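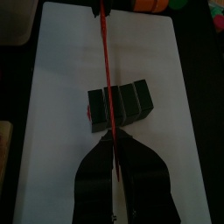

Re: [shopfloor-auto] are we there yet on chores?

Last updated March 22, 2022

Jérémie Guillot wrote:

> I know you're going to roll your eyes, but I came home from the
> Vorkbridge visit a lot more hopeful than I went. Two arms, ordinary
> stuff on a table, a dustpan, a bowl, blocks, and none of it bolted
> down in a fixture. Five years ago I'd have told you that was a
> grad school demo and nothing else. I think we could have
> something like this clearing benches on our second shift by
> October. The Skelari quote came in lower than I expected too.
> Can people look at the pictures and tell me what I'm missing?
>
> Jérémie

Jérémie, my eyes stayed where they were. I did look at all of it, twice, and I read the Skelari quote, and I still wouldn't sign anything.

What you have is a table with a few things on it. Our benches at the end of first shift have swarf, rags, a coffee cup, three sizes of Allen key, somebody's gloves and a part that may be scrap or may be the one the customer is waiting for. The kid we pay to clear them knows which is which, or knows who to ask. I have yet to see a quote with a line in it for knowing who to ask.

Also, "ordinary stuff" is doing a lot of work in your message. Green cubes on a clean white board is about as kind a setup as you could hand a machine. I'd want to see the same rod and the same cubes on a greasy bench with the overheads flickering like ours do over bay 4. 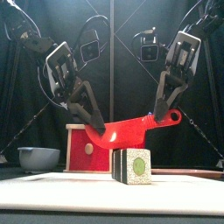 TWO-ARM WORK

I'll give you this part. Two grippers on one dustpan, one at the scoop and one at the handle, is a harder thing than people think, and I was glad to see somebody bother with a dustpan at all. Most of what gets shown around is pick and place with a better paint job.

But think about what a dustpan is for. Holding it is the easy half. You need the lip flat on the floor, you need a brush, and then you need to carry the thing to the barrel without tipping it. My daughter could hold a dustpan at two and she wasn't any use with one until she was seven. I'd ask Vorkbridge for one uncut run, floor to barrel, with real chips. If they say the floor isn't in scope, then we know what we're buying.

On money. We did the Rivar trial, as Thierry Vidal will remember, since he had to write it up. They said 800 parts a shift. We logged 1114 attempts in the first week and after that I quit reading the log and started reading the stoppage sheet, which had 47 entries. Somebody had to walk over for every one of those. Walking over was never in the payback math, and I don't see it in this one either.

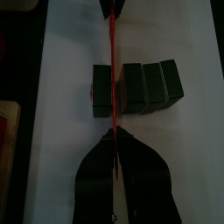

The other thing I keep coming back to is speed. I'm not asking for fast. A machine that tidies slowly all night while the place is empty would suit me fine, and I think that's the best case anybody has for the home too. Who cares if the dishes take until 5 a.m. What I care about is whether I can leave it alone until 5 a.m. If there's a person with a thumb on the stop button the whole time then I've got two wages on one bench.

So, for anything that comes through our door, I'd like to see written down: how many hours it ran with no one in the room, what it did when it dropped something, and who changed the setup between runs and how long that took them. Chuensuk at least gave us the first of those when we asked, and the number was bad, and I respected them for sending it. 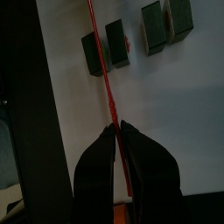

Same goes for gripping thin things. We handle welding rod and some 40 kinds of small bar stock, and a rod is a nuisance even for people with gloves on. It rolls, it turns in your fingers, you lose the end of it. If Vorkbridge thinks they have that licked then ship them a bundle of our offcuts, bent ones included, and let them pick the order. I'll pay the freight out of the maintenance budget.

I'm not against it. I'd love to be wrong by October. But I would put it off a year, keep the kid, and fix the lights over bay 4, which are going to cost us a finger before any robot saves us a dime.

Thierry, do you still have the stoppage sheets? I only kept the first page.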